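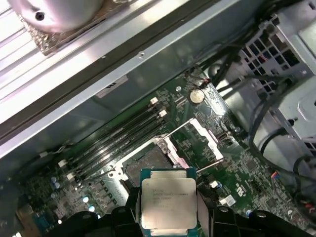
Figure 3. A processor held over its open socket, load plate raised. The four memory slots and the coin cell are at the upper left and top of the board.

4.2 The socket step

Of all the stages in rebuilding a used desktop, seating the processor takes the least time and causes the most sighing. It accounts for a few seconds of hand movement in a job that otherwise consists of looking for screws. It also accounts for most of the boards we could not return to service. This section deals with that step alone; memory, storage and the matter of the missing screws are taken up in 4.3 and 4.4.

Figure 3 shows the moment just before placement. The retention lever is clear, the load plate is open, and the chip is close to the socket but not in it. Everything that can go wrong is still ahead. The layout is typical of the machines in our set: the socket sits near the memory slots, with cables from the case and fans arriving at the board from whatever direction the case designer thought of last. A person working here has a clear path from straight above and a poor one from nearly anywhere else.

We logged 3686 component handlings at the Gurkedis refurbishing bench, of which 449 were processor placements. Each was coded for grip, approach, contact with neighboring parts, and the number of times the chip was set down and lifted again before the plate was closed. The coding sheet originally had a field for remarks. It was removed in November, after the remarks began to address the coders.

Grip. Nearly all placements used opposite edges of the chip, as in Figure 3. The guidance sheet asks for this and gives its reason in one sentence, which the bench workers could recite in a tone we did not attempt to code. The metal lid on top of the processor is the part with the printing on it and is fairly forgiving. The contacts are not. Holding by the edges leaves the printed side readable, and workers did read it, sometimes at length, before putting the chip down again and going to find the one that belonged to the board.

This last habit deserves a word. The printing on a processor lid is small, dark and arranged in several lines, only the first couple of which mean anything to a person in a hurry. Under the bench lamps it appeared and vanished with the tilt of the chip. Workers who checked the label before opening the socket finished sooner than those who opened the socket first, a result that surprised only the people who opened the socket first. In the second group the pins stood exposed for the whole of the search, under a shelf that held screws, cable ties and, on one Thursday, soup.

Approach. We distinguished a straight approach, in which the chip came down level over the socket, from a swung approach, in which it arrived at an angle and was leveled late. Swung approaches were more common in cases that had been left standing upright. The remedy is to lay the case on its side. Every worker knew this. Laying the case on its side, however, requires there to be some bench, and bench was the scarcest material in the room.

Contact with neighboring parts. The open load plate was the part most often brushed. It projects upward on its hinge and waits there like a drawer left out at shin height. The memory latches came next. They make good landmarks for the eye and poor ones for the knuckle. Fan leads gave less trouble than we expected, perhaps because they are brightly colored, or perhaps because anyone bitten by a loose fan lead once will tuck it away for life. Our data do not separate these two accounts.

Set-downs. The sheet asks for one: lower the chip, let go, look, close the plate. In practice many workers lowered, looked, lifted, looked underneath, and lowered again. Shirazi's bench notes call this "saying goodbye." We first treated the extra lift as wasted motion and recommended against it. We withdrew the recommendation after 14 of these second looks turned up a chip that had been rotated a quarter turn from its proper position, with the alignment notches nowhere near their tabs. The lift still costs time, and it exposes the pins again, so we would prefer that people look properly before the first set-down. We would prefer a larger bench, too.

Closing the lever. Workers new to the job stopped partway through the lever's travel, having met more resistance than seemed polite. Experienced workers pushed on through it, usually while looking at something else. The force needed is real and is meant to be there, but no written instruction we tried conveyed this. The Rovudano manual says "firmly." An earlier draft of our own said "with confidence," and was returned with a question mark in the margin. Letting each newcomer close the lever ten times on a scrapped board worked better than either wording, and the scrapped boards were, by then, in good supply.

One limit of these figures should be noted. All of the placements were made in full-size cases with the power supply already mounted. The compact Nava cases were handled in a separate room and leave so little space over the socket that the board is generally taken out first, which makes it a different task with different complaints.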